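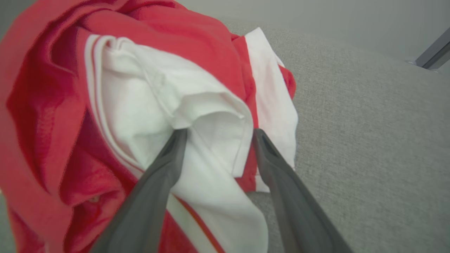

Moving an old cash ISA: is it worth the bother?

Savings and Banking > Cash ISAs

marrowfat
I've had a cash ISA with Cultik since I left my last job. It started on a decent rate and has slid ever since. They wrote in September to say it is dropping again. There's £3,774 in it. Plarkis will take transfers in and pay a good bit more on easy access. Do I just withdraw it and pay it in over there, or is there a form? I don't want to lose the tax-free bit.

Denholm_B
Don't withdraw it. If you take the cash out yourself it stops being an ISA and counts as new money when you pay it in again. Open the Plarkis account, fill in their transfer form and let them ask Cultik for it.

tuppence41
What Denholm says. Check whether yours is a fixed term first. If it is, there could be a charge for leaving early.

marrowfat
Not fixed, the letter says variable. Thanks both.

oldgreyledger
I'd question whether you need an ISA at all on that amount. If you're a basic rate taxpayer your interest won't be anywhere near the personal savings allowance. Take the best ordinary account going and forget the wrapper.

Denholm_B
Fine today. But once it's out of the wrapper you can't put it back without using up that year's allowance, and people's savings grow.

oldgreyledger
How many people with under four grand are going to fill their ISA allowance? It's there every year. I closed mine and put the lot in a Yagi regular saver and I've had more interest for it.

tuppence41
A regular saver only pays the top rate on what's gone in so far though. You can't drop the lump in on day one, so the headline number looks better than what you get.

oldgreyledger
I know how they work. I drip fed it from easy access. Still came out ahead.

Villads Overgaard
I moved a cash ISA from Cultik to Plarkis this year. It took 8 working days from sending the form. Plarkis wanted the old account number exactly as printed on the statement, including the letters at the front. I left them off the first time and had to send the form again. The interest up to the closing date came over separately, a few days after the main sum.

marrowfat
That's useful. Did you have to ring Cultik at all?

Villads Overgaard
Once, and I was on hold for 41 minutes. I only wanted to know if they had received the request. They had, so the call made no difference.

pinfold
Has anyone used Flusel? Their rate is above Plarkis at the moment.

tuppence41
Flusel's has a bonus in it that ends after a year, and you only get three withdrawals before the rate drops. All right if you never touch it. Look at the rate without the bonus.

pinfold
Ah, missed that. Will leave it.

marrowfat
I've gone for the transfer. Form sent this morning, with the letters on the account number. I take the point about the allowance, oldgreyledger, but I'd like to keep it where it is for now.

oldgreyledger
Your money. Put a note in the diary for when they cut the rate, because they will.

Denholm_B
We agree on that one at least.

Recent threads in Savings and Banking
Easy access rate cut, no letter received
Fixed bond ending, what happens if I do nothing?
Joint account when one of us moves abroad
Children's savings, whose name should it be in?
Premium Bonds or notice account

We use cookies to keep you logged in and to count visits. Accept / Manage settings

Contact us | Forum rules | Copyright the forum and its posters | Back to top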